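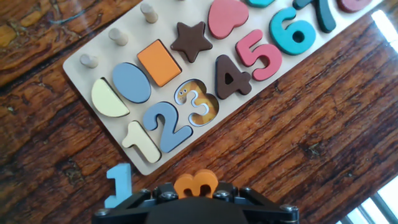

관광콘텐츠론 10주차 - 소도시 도보코스 짜기

지난주 이어서. 오늘은 Cundville 구도심 사례만 봄. Landeg는 다음 시간.

1. 왜 Cundville인가
- 항구도시였다가 철도 들어오면서 중심이 역 쪽으로 옮겨감. 구도심이 통째로 남음
- 볼거리 목록은 24곳 (시 안내책자 기준). 근데 실제로 걸어서 묶이는 건 절반도 안 됨
- 대부분 당일치기. 숙박은 역 앞에 몰려 있고 구도심엔 여관 두 곳뿐
- 시험에 나옴: '명소 목록'과 '코스'의 차이. 목록은 순서가 없다. 코스는 순서, 쉬는 곳, 빠지는 길까지 있어야 됨

2. 동선
역 → 시장 → 등대언덕 → 옛 세관 → 선창
언덕을 앞에 넣을지 뒤에 넣을지가 제일 큰 문제. 계단 291개. 노약자 동반이면 버스로 올라가서 걸어 내려오는 쪽으로. 버스는 한 시간에 2대, 일요일은 운행 안함.
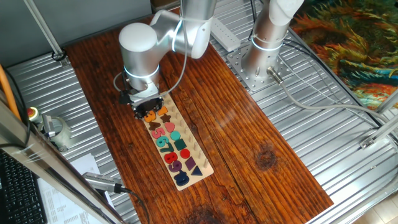
나무 퍼즐판, 숫자와 도형 조각

시장에서 점심 먹고 출발하면 옛 세관 마감에 걸리는 경우 많음. 마감시간 꼭 확인할것. 역순 코스도 하나 만들어 두기 (비 올 때는 세관부터, 실내가 먼저).

전체 소요시간은 약 4시간. 안내문에는 걷는 시간만 적지 말고 머무는 시간 따로 표기.

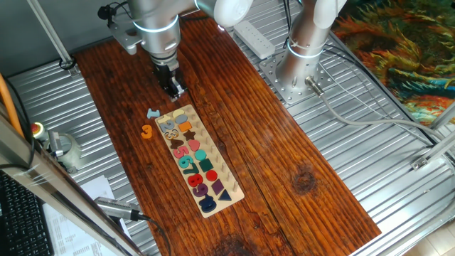

3. 소개글 쓰는 법
- 첫 문장에 위치. 어느 역, 어느 방향 출구
- "숨은 보석", "꼭 가봐야 할" 금지. 감점함
- 한 장소당 세 문장. 뭐가 있는지 / 얼마나 걸리는지 / 언제 닫는지
- 전설이나 유래는 출처 있는 것만. 등대언덕 인어 얘기는 책자마다 내용이 다르니 쓰려면 둘 다 찾아 볼 것
- 가격은 본문에 넣지 말고 맨 끝에 몰아서. 바뀌면 고치기 쉽게
- 지명 표기는 통일. 옛 세관 / 구세관 섞어쓰지 말기

4. Landeg와 비교 (미리 읽기)
Landeg는 강을 끼고 양쪽으로 나뉨. 다리가 하나라서 순환코스가 안 나옴, 같은 길로 돌아와야 함. 이걸 어떻게 지루하지 않게 쓰느냐. 나루터 배편은 여름에만 있음. Cultero 수도원은 교외라서 반나절 따로 잡아야 하고 코스 본문엔 안 넣음. 부록으로.

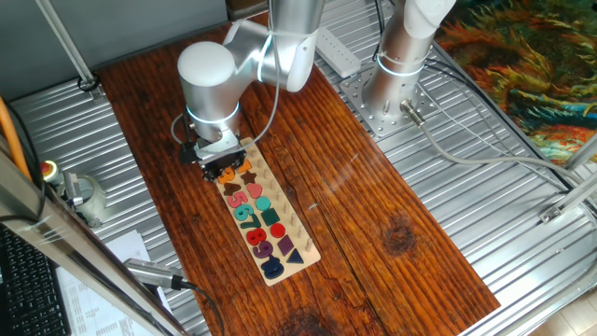
퍼즐판과 로봇팔, 어두운 적갈색 나무 상판 위

5. 과제
조별로 도시 하나 골라서 반나절 코스 한 장. 지도 손그림 가능. Cundville은 제외 (수업에서 다 했으므로). Grondness 고르는 조는 성곽길 공사 구간 우회로 꼭 표시, 6월까지 막혀 있슴. 코스 이름은 조에서 정하고, 역순 코스도 뒷면에 같이. 제출은 수업 게시판, 파일명에 조 번호. 늦으면 한 단계 감점.

다음 시간: Landeg 읽기자료 앞부분, 숙박 분포 지도 지참

공유 2 · 댓글 10
맨 위로 | 문의: 학과 사무실 | © 관광콘텐츠론 강의자료, 무단 전재 금지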